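Jistell teaches adults to read contracts before they sign them. We distrust most courses that promise confidence in a weekend, ours included.

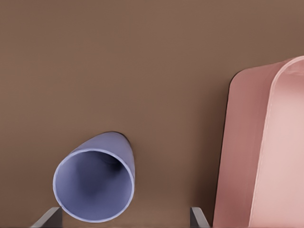 Hülya Aydoğan started us with 19 learners and a borrowed kettle. We now have 242, and growth proves little. Tea is still part of it. 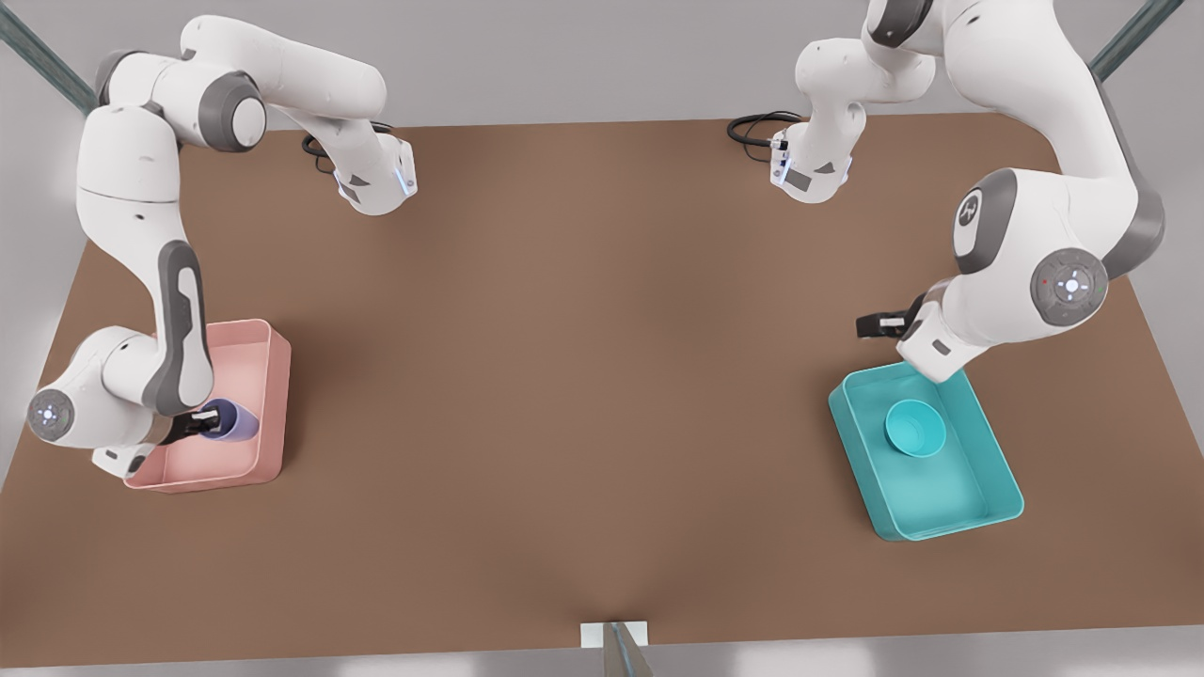
Fees stay at 400 a term. Ask what you get for it. We would.

Last updated: December

Contact | © Jistell | Back to top

Comments

Ferhat Baysal: Does the fee cover the exam?

Duygu Avcı: It didn't for me.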